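Gripper timeout fault, Semple build
02/05/2019

Since the February update, Brenda (our two-armed model in the Semple simulator) has had a fault that took me far too long to find. The wrist view still shows the fingers open when the controller has already logged a grasp.

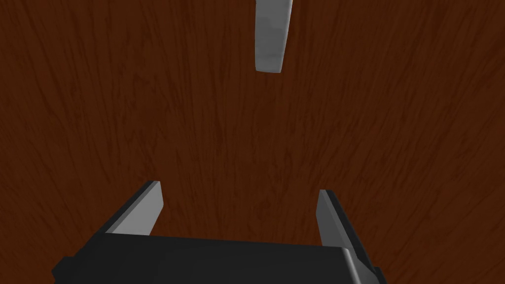 Wrist view over the tabletop, fingers open.

The log for one bad run has "grasp confirmed" at step 30 and the lift command at step 40. The force reading was zero throughout. Dokum, our logger, files this as a pass.

The door task has the same fault, and there it matters more. Both arms reach for the handles, and a false grasp makes the base reverse with full pull force commanded.

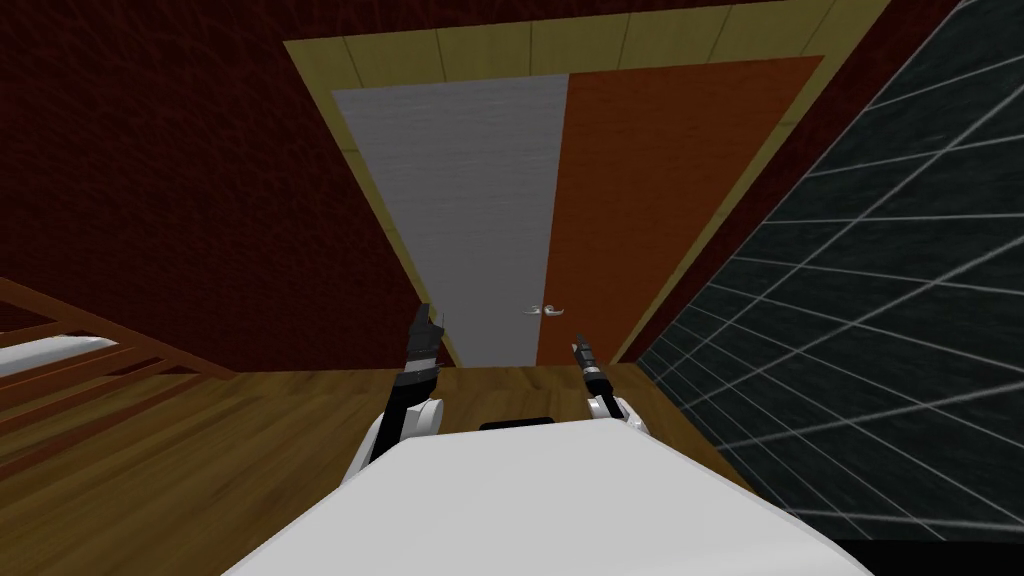
Bernudham commented on the last post that the timeout should never return the same code as a contact, and that on real hardware this would be a safety stop. Agreed. The old code returned 2 for both.

I have split the codes and set the timeout to 3000 ms. Any grasp without force now halts both arms.

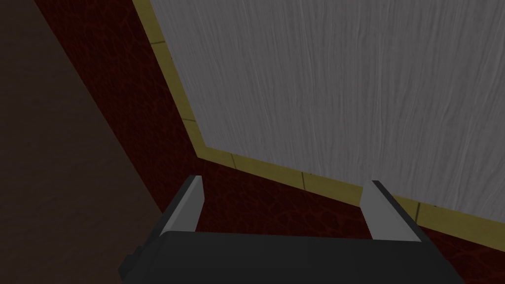
The base also gets the halt, one cycle later. I still need to close that delay before the next door runs.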